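[Storkum-owners] Re: bedside cabinet, bottom drawer
Print | E-mail

Nandi Makhubela wrote:
> Hello all, I'm thinking of the two-drawer Storkum for our spare room,
> the one with the open shelf under the top. Does the lower drawer come
> out far enough to be useful? And is the top easy to live with?
> We're 20 inches from bed to wall, so it can't be too fussy.

Dear Nandi,

What a nice question to find with my morning coffee! We've had ours since December and I'm very fond of it, so forgive me if I go on a bit.

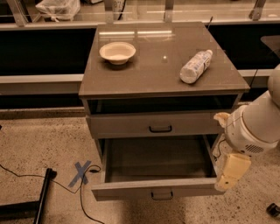
1. The bottom drawer

It comes out a good long way, and I keep spare pillowcases in mine with room left over for a hot water bottle. Do measure with the drawer open, though. I only measured it shut, and my poor knees have paid for it ever since. 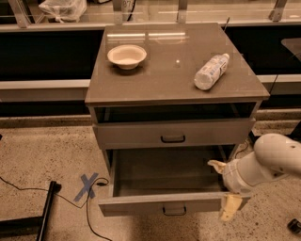 My sister has the Bodstead, a perfectly good cabinet, but hers has a door and she's forever moving her slippers to open it. I'd take drawers any day.

2. The shelf

It's just right for a book and my glasses case. Anything small does tend to wander to the back, so I'd put a little tray in there. 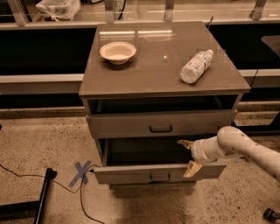 I paid 78 for mine secondhand and thought that very fair, and the handles were still tight after nine years with the previous owner.

3. The top

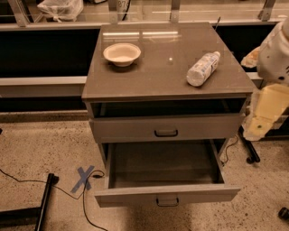 Our bedroom has one bright ceiling light, and I've learned to dust more often than I used to. A shiny top like this one throws the lights right back at you, long white streaks and all. There's space for a bowl on the left and a water bottle lying on its side next to it, so a lamp and a cup of tea should be no trouble.

Do let us know what you decide!

Warmly,
Thulani Ndlovu

Print this message | E-mail this message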